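Chapter 4
The Breakfast Bench: Heat, Crumbs and Small Appliances

I've taught home economics out of the same kitchen at Tatero for long enough to know that most people's trouble starts before seven in the morning. They've got one bit of bench, one power point and a toaster, and everything they own has drifted towards it. So that's where I'd like us to start — with toast.

I can hear the groaning from the back row! But toast is a proper piece of cookery. The surface of the bread dries out, then the sugars and proteins near it begin to brown, and that browning really gets going once you're well past 105 degrees. The crust usually colours ahead of the middle (have a look at your own slice tomorrow), and we'll get into why in section 4.2.
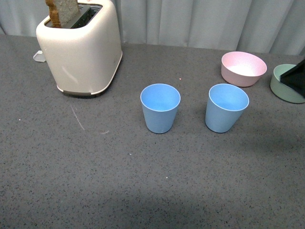 The other half of the chapter is about where things go. I like my cups out in front of the toaster and my bowls off to the side, with enough clear bench between them to put down a plate and a butter knife. You might do it differently, and that's fine, as long as you aren't reaching over a hot slot to get at your cup. Leave over 25 centimetres of free space above the toaster too. Low cupboards and rising heat are a rotten mix.

Before you read on, grab a pencil and sketch your own bench as it looks at breakfast time, mess and all. Mark the power point, the sink and the spot where you stand to butter. Keep the sketch somewhere handy, as you'll be rearranging it in Activity 4A, and then we'll pull out the crumb tray and give it a decent clean.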